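Kilance Park Reading Days: Event Records

README, version 3. Maintained by Isla Dow. First version by Waltraud Kälin.

What is in this package

The package contains the event records of the free children's reading program in Kilance Park, in the neighborhood of Tralham. The readings take place on the lawn behind the small playground, from May until October, always at 10 in the morning. One row in the main file is one reading. There are 267 rows.

Waltraud started the list in a paper notebook, and I typed it into a table when I took over the program. Please excuse the abbreviations in the older rows. I kept them as they were written, and I explain the frequent ones further down.

Files

readings.csv: the main table, one row per reading
books.csv: titles, authors, age group, and language of each book
sponsors.csv: which business or family gave money or goods, and for which reading
weather_notes.txt: free text, copied from the notebook
pages/: the pictures used on our web pages, with captions

Columns in readings.csv

reading_id: a number without meaning, only for joining the tables.
season: the year of the program. A season that was interrupted by the works on the lawn still has one value.
month: written as a word.
book_id: refers to books.csv. Empty if the reader told a story without a book.
reader_role: parent, librarian, teacher, author, or guest. We do not publish names of readers.
children: number of children on the blankets at the start of the reading. Children who come later are not added.
adults: the same for adults. In the first season this column is always empty.
place: lawn, pavilion, or library. The pavilion is used when it rains, and the library when it rains and there is also wind.
activity: what was offered after the book, for example chalk, bubbles, songs, or sack race.
remark: free text.

Abbreviations in the remark column

PB means picture book. LR means that the reader was late. SW means that the Swanepoel bakery brought the rolls. NB means no blankets, so the children sat on the benches. If you find "V.", it is a reading supported by Votari, the toy store on the corner of the square, which gave stickers and twice a puppet theater.

Pictures in pages/

The files keep the order in which they stand on the web page. You may crop them, but please keep the caption together with them. 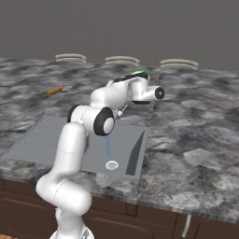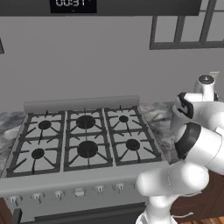
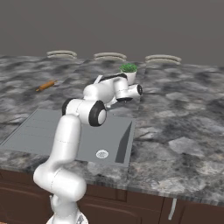
Computer-rendered views with marbled countertops; the second shows a six-burner gas range.

How the children were counted

One adult stands at the gate side of the lawn and counts with a hand clicker when the reader opens the book. Babies in a carrier are counted as children, also when they sleep. In the readings at the library the number comes from the sign-in sheet, so it can be a little lower than the real number, for the reason that families with several children often wrote only one name.

For the season opening with the puppet theater the clicker was not available. The value in this row is an estimate by Waltraud and it is marked with "est." in the remark. I recommend to leave it out when you compute an average.

The lawn has space for 20 blankets. When more families came, they sat on the path, and they are included in the numbers.

Money columns in sponsors.csv

The amounts are in whole dollars. The two largest amounts are both 900, one from Votari and one from a family that wishes to stay without name. These are two separate gifts, and not a double entry. Several people have written to me that they removed one of them as a duplicate, so please be careful with automatic cleaning.

Gifts of goods have the amount 0 and a short text in the column "goods". The rolls from Swanepoel were never given a value in dollars, and I did not want to invent one afterwards.

Known problems

The book titles are not fully consistent. Some have the article at the beginning and some at the end, after a comma. The book_id is correct in both cases, so it is better to join by this number than by title.

In the second season the months of July and August were written on the same page of the notebook, and for a few rows I could not decide which month is right. They have the value "July or August".

The activity "songs" was split later into "songs" and "songs with guitar". Older rows have only "songs", also when there was a guitar.

weather_notes.txt contains some lines in German. A translation is planned, but I have not found the time. Most of these lines are about wind.

Changes

Version 3: added the sponsors table, corrected the age group for the bilingual books, removed phone numbers from the remark column.
Version 2: added the place column. Before, it was part of the remark.
Version 1: typed copy of the notebook.

Use and sharing

You may use the tables for school work, for planning a similar program, or for a report to your own town. Please write "Kilance Park Reading Days" as the source. It is not permitted to contact the sponsors with advertising on the basis of this list.

Corrections are welcome. If you were present at a reading and you remember a different book or a different place, write to me with the month and the season, and I will compare it with the notebook. Waltraud still keeps the original, and she is willing to look up a page when the typed text is not clear.

The rows for the current season will be added after the last reading in October.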